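Jikano tabletop cell: README

Maintainer: Trinity Kincaid
Last revised: 16 May 2022

Scope

Setting up, looking after and repairing the Jikano cell. The cell is one arm with a parallel gripper and a wrist camera, working over a white table, plus a fixed camera that sees the whole workspace. The data format and the training code have their own READMEs (see kenley/format and kenley/train). The Chu cell uses the same software but a different gripper, and the finger and calibration sections do not apply to it.

Starting the cell

1. Check that the emergency stop is released and that the table is clear of tools.
2. Switch on the controller and wait for the steady light.
3. Start the cell software with jikano up. It refuses to start if either camera is missing.
4. Run jikano home. The arm lifts first and then turns, so a tall object under the gripper is safe. A tall object beside it may not be.
5. Open and close the gripper twice with jikano grip cycle.
6. Run jikano check and read the output. A warning about frame timing in the first minute can be ignored. A warning about joint offset cannot.

To shut down, home the arm, run jikano down, then switch off the controller. Do not pull the power with the arm raised. The brakes hold, but the joint log is left open and the next start will fail until the file jikano.lock is deleted by hand.

Cable routing

The cable runs along the outside of the arm and is held by straps on the upper segment. It must keep a loop of slack at the joint. If the loop is too short, the cable pulls on its connector when the wrist turns. If it is too long, it catches on anything with a handle standing near the arm.

After refitting the straps:
- move each joint to both ends of its range at low speed, watching the loop
- tug the cable lightly at each strap; it should not slide
- trim the strap ends

Straps are replaced when the cable starts to creep. We have had no luck with the hook-and-loop type sold in the Flusau kit, which works loose within a week of normal use.

Gripper

The fingers are a matched pair. Replace both, even if one looks fine.

To change them, home the arm, open the gripper fully and press the emergency stop. Take out the finger screws, fit the new pair and tighten by hand before using the driver. Release the stop, close the gripper slowly on a sheet of paper and check that the paper is held along the full length of the tips. If it is held at one end only, loosen, square up and try again.

The finger service interval is 4,000 grasps. The count is kept in the software and must be reset with jikano grip reset, which asks for initials. In March the count was reset without the fingers being changed, and 585 episodes were recorded before the slipping was noticed. Those episodes are kept in the dataset under the flag worn_fingers. Filter them out unless you want them.

Grip force is set for thin-walled objects. At the default setting the gripper will hold the small cup by its rim without marking it. Heavier objects need the setting raised in the task file. Put it back afterwards, or the next person's cup will be squeezed out of shape.

Wrist camera

The camera module is mounted on the side of the wrist, so its view is offset from the gripper centre line. The calibration file corrects for this. Any knock to the module, and any loosening of its mount, means a new calibration.

Calibration takes 200 images of the target board:
1. Fix the board flat on the table.
2. Run jikano calib wrist and stay outside the arm's reach.
3. Look at the reported error. If it is over the limit in calib.yaml, clean the lens and repeat.
4. Copy the result to the cell folder and restart.

Old calibration files are kept with their dates. Please do not tidy them away. Older episodes can only be read correctly with the file that was current when they were recorded.

Fixed camera

No routine work beyond wiping the lens. Before each session, compare the live view with the reference view (jikano view compare). The edges of the table should line up. If they do not, adjust the bracket until they do and make an entry in the log. Do not make a new reference view to match a camera that has moved.

Objects and layout

The usual set is toy food, plain cubes, small figurines, cups, plates, open bins, a lidded container and a wooden drawer unit. Layouts are changed by hand between episodes. Two rules only: nothing may stand higher than the homed wrist, and the drawer must be able to open without meeting another object.

The drawer has a loop handle on the front. The gripper pulls it by the loop. If the drawer sticks, rub the runners with candle wax. Oil stains the wood and ends up on the fingers.

Wipe the table with a damp cloth. Solvent has dulled one patch near the back already, and the patch shows in the depth data as a shallow hole.

Known faults

Gripper reports closed when open. Usually the position sensor after a hard stop. Run jikano grip cycle. If that fails, switch the controller off and on.

Arm stops halfway through a move with no message. Look in joint.log for a torque entry. The most common cause is a cable caught on a handle. Free it by hand with the emergency stop pressed, then home the arm.

Wrist image freezes but the session continues. The recorder does not notice this. Episodes affected must be marked bad_wrist by hand. A fix is open as a ticket and has been for some time.

Homing ends slightly off. Run jikano check. If the joint offset is outside the limit, stop and contact Trinity Kincaid. Do not edit the offset in the file.

Data recorded on this cell

The current release holds 1,185 episodes, including the ones flagged worn_fingers. Each episode folder has both camera streams, the joint states, the gripper state and a copy of the calibration file in use. Maintenance entries are in log/maintenance.txt, newest first, and the episode numbers before and after each repair are given there.

Workspace during a cup task, fixed camera:

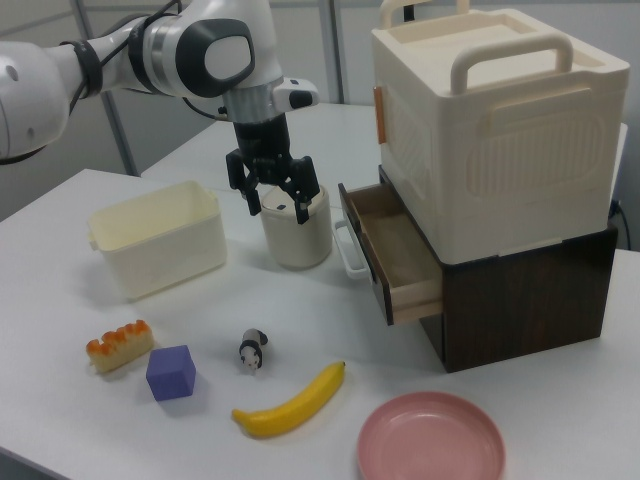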